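Notes for the Petden library talk
"Did He Write It? The Trouble with Writers' Lives"
December, 7 p.m. start, 30 minutes plus questions

Check the mic. Water. Put the book on the lectern where people can see the spine.

Opening. Thank the library. Say up front that I came to Vernon MacDonald as a reader and that I still like the novels. Then say that I have my doubts about nearly everything written on how he came to write them. Pause there and let the loyal ones shift in their seats.

The story as it usually gets told. MacDonald, night clerk at the Humham ferry office, writes The Cirkholm Letters in a single winter, standing up, by the light of the ticket window. He mails the only copy to a publisher. A stranger at the publisher reads it overnight and weeps. Ask the room who has heard this. Most hands will go up.

Where does it come from? Three memoirs, all by people who loved him, all written after he died. Read the three versions of the ticket window aloud, slowly. In the first it's a lamp. In the second it's the window. By the third he has a candle, and there is snow. Don't do a funny voice for the third one. It gets a laugh anyway and the author's niece may be here.

What bothers me is that the later the memoir, the more it remembers. My own memory doesn't work that way. I once studied with a writer myself, two years of evening classes, and I could give you maybe five things she said. I have no trouble at all telling you what she was like, and I don't think you should trust me on that either.

SLOW DOWN HERE. Last time I rushed it and lost the back rows.

The notebooks. The family kept 39 of them. I was allowed to sit with them for a week. There are drafts of The Cirkholm Letters in more than 30, and they don't look like one winter's work to me. The ink changes. The name of the sister changes twice. In an early notebook the harbor master is a woman, and she's much better company than the man who ended up in the book. He also drew a lot of boats, badly.

I can't date the notebooks. He didn't, and I'm wary of people who say they can do it from the handwriting. So I'm claiming only this much: it took him longer than a winter, and he crossed out a great deal.

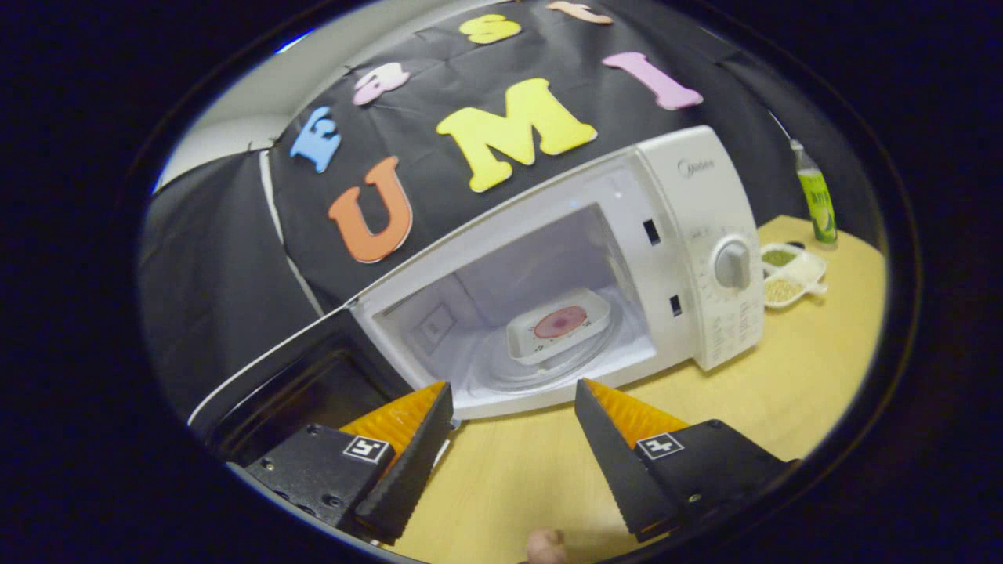
Did MacDonald ever tell the one-winter story himself?
He told something close to it once, in a radio interview, when the host had already told it for him and he said, "If you like." I take that as good manners. His admirers take it as a confession.

The 1734 letter. Somebody always asks, so deal with it before they can. The novel opens with a sea captain's letter dated 1734, and the Kaneko edition says in its introduction that MacDonald found the real letter in a church chest at Humham. I wrote to the church. They have a chest. They have no record of a letter, and no record of him. The introduction gives no source. Until somebody shows me the paper I'm going to go on thinking he made it up, and made it up very well, right down to the spelling.

Read the letter here, first paragraph only. Stop at "your obedient and seasick brother."

Then the harder question, which I go back and forth on. Does any of this matter to a person who just wants to read the book? I used to say no. Now I think the legend does some harm to people who are trying to write. I have met too many of them who gave up in the second year of a book on the grounds that the real ones come out in a rush. Tell the one about the man at the Petden workshop with the box of pages in his car. Leave out his job, he'd be recognized.

If time is short, cut the part about the film. If it's very short, cut the boats too.

Questions. Likely ones: the sister (I don't know), the second marriage (not my subject), whether the family minded me saying all this (some of them did, and they were kind about it). If the gentleman with the theory about the publisher's wife is there, let him have one question and thank him.

Close by reading from the harbor master draft, notebook with the green cover, the page where she refuses to sign for the cargo. Say which notebook it is before starting. Leave the lights up so they can get to the coats.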